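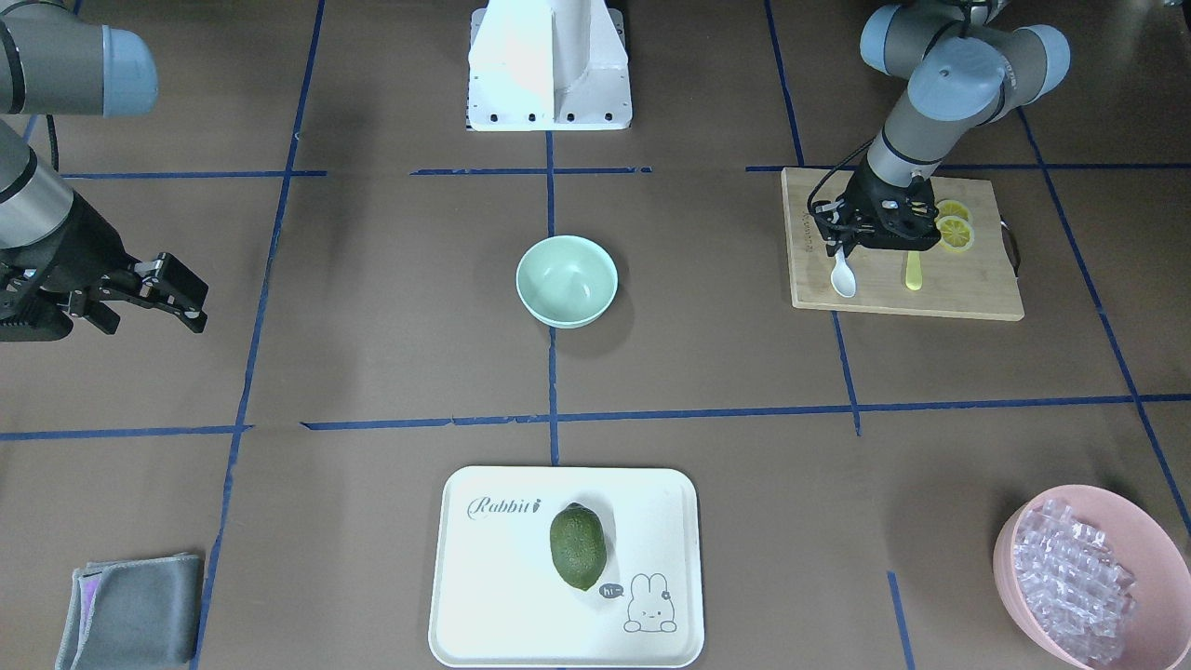
## 4. Swapping and comparing grippers on the two-arm bench

I wrote this section after doing the swap wrong three times, so please borrow from my mistakes. It covers taking one gripper set off, putting the other on, and running the same short set of pickups with both so the numbers mean something. If you haven't homed the arms yet, go back to section 3 and come find me afterward.

We have two sets in the drawer right now, the Hident and the Damgaard. Both are parallel grippers with two fingers, both bolt to the same wrist plate, and they behave very differently once there's food or a thin plastic handle involved. Adanech Hailu wants every comparison done with both arms wearing the same model. I used to mix them (one of each, to save time!) and my results were a mess, so now I'm a convert.

### 4.1 Before you touch anything

1. Park both arms with the **Park** button on the Zustard controller. Wait for the light to go steady.
2. Open both grippers all the way. A gripper that's powered down while closed is a pain to get off the plate.
3. Switch the arm power off at the controller. Leave the controller itself on, or you'll lose your offsets and have to home all over again.
4. Follow the wrist cable with your eyes from the plug to the gripper. It should hang in an easy loop with no twist.

> **Caution:** The arms can sag a little when power goes off. Keep one hand under the wrist you're working on, and keep your other hand out from between the fingers.

> **Note:** Left and right always mean the robot's left and right. Standing across the table from the pedestal, you'll find the robot's left arm on your right. I still get this backward before coffee.

### 4.2 Taking the old set off

1. Unplug the wrist cable by the collar. Don't pull on the cord.
2. Loosen the four plate screws a half turn each, going corner to corner, then take them all the way out.
3. Slide the gripper straight down off the locating pin. If it sticks, wiggle it gently from side to side. Prying at it with a screwdriver is how I put the dent in the first plate.
4. Put the screws in the lid of the gripper case.
5. Do the same on the other arm.

### 4.3 Putting the new set on

1. Wipe the plate and the pin.
2. Push the gripper up onto the pin until it sits flat, and start all four screws by hand before you tighten any of them.
3. Tighten corner to corner with the short driver that lives in the case. Snug is plenty.
4. Plug in the cable and re-make the loop. It needs enough slack for a full turn of the wrist, but it shouldn't be able to swing in front of the fingers.
5. Turn the arm power back on and pick the matching profile on the controller. The profiles are called `hident_pair` and `damgaard_pair`, and loading the wrong one gives you a gripper that thinks it's closed when it isn't.
6. Open and close each gripper 10 times with nothing in it. Listen for clicks.

If the fingers stop short of closing, run **Calibrate > Fingers** and try again. If that doesn't help, talk to Mahlet Worku before you start loosening things. She rebuilt both sets and knows where the shims are.

### 4.4 Setting out the table

We use the kitchen layout for gripper comparisons because it gets a lot of different shapes into a small space. The blue tape marks the grid, and the tape is the reference, so don't peel up a strip to "straighten" it.

1. Put the green bowl in the middle square, right in front of the pedestal, and leave it empty.
2. Set the cutting board on the robot's left side with its handle loop pointing away from the bowl. The lemon slices and the small plastic utensils go on the board.
3. Center the white Rabbit tray at the front of the table and lay the avocado piece on it.
4. Fill the pink bowl with the clear cubes and place it in the front corner on the cutting board side.
5. Fold the gray cloth and put it in the other front corner.

Overlap the two lemon slices a bit, same as in the picture at the top of the section. A thin slice sitting on another thin slice is about the hardest thing on the table, and it's where the two sets really come apart. Fuad Berhe likes to lay them out separately for a first warm-up run, and I think that's fair as long as you write it in the log.

> **Note:** Don't level off the cubes. We want them piled unevenly, and a fresh jumble each run is part of the test.

### 4.5 Running the comparison

1. Load `kitchen_compare` in Pisik and check that the gripper name in the corner of the window matches what's bolted on. (Yes, I've run a whole afternoon under the wrong name.)
2. Set arm speed to 45 percent. Faster looks great and tells you very little.
3. Start with the white spoon, left arm. The program brings the gripper down over the board with its fingers open and pauses there. Use that pause to check your clearance, then press **Continue**.
4. Let it work through the list in order: spoon, second utensil, lemon slices, avocado, cubes, cloth. The right arm handles the cloth, and it stays up and open over its own side of the table until then.
5. After each object, mark **Held**, **Slipped** or **Missed**. If you really can't decide, mark it Slipped and add a comment.
6. Reset the table and repeat until you have 9 clean passes, then swap sets and do it all again.

Both of those sets of passes need the same grip force to start with. I use 10 newtons for everything on the first round, even though it's a little rough on the lemon, and only start adjusting per object on the second day. Chaltu Mamo has a nice sheet of per-object forces taped inside the drawer if you'd like somewhere to begin.

> **Caution:** Stop the run before you reach in to reset anything. Pause isn't enough — a paused arm will move again if someone else presses **Continue**.

### 4.6 What I've noticed so far

These are my own impressions, so weigh them accordingly. The Hident set is kinder to soft things and I like it for the lemon. It gets vague on the utensils, though, and the spoon tends to rotate in the fingers on the way up. The Damgaard set grabs a handle and keeps it, but it's clumsy getting under anything flat, and I've watched it push a slice halfway across the board while looking for an edge.

On the cubes I honestly can't pick a favorite. We've logged over 200 cube pickups and the two sets keep trading places depending on how the pile happens to sit. Wilma McIver thinks the pads matter more there than the fingers do, and she's ordered a softer pair to try on both.

The cloth is easy for either one if you aim for a fold. Aim for the flat middle and you'll get a lot of Missed.

### 4.7 Putting things back

1. Park the arms and open the grippers.
2. Empty the board and the tray, and wipe both down.
3. Save the Pisik log with the gripper name first, then your initials.
4. If you're leaving a set mounted overnight, write which one on the card by the controller.

Force settings for the softer pads will go in section 5 once we have them.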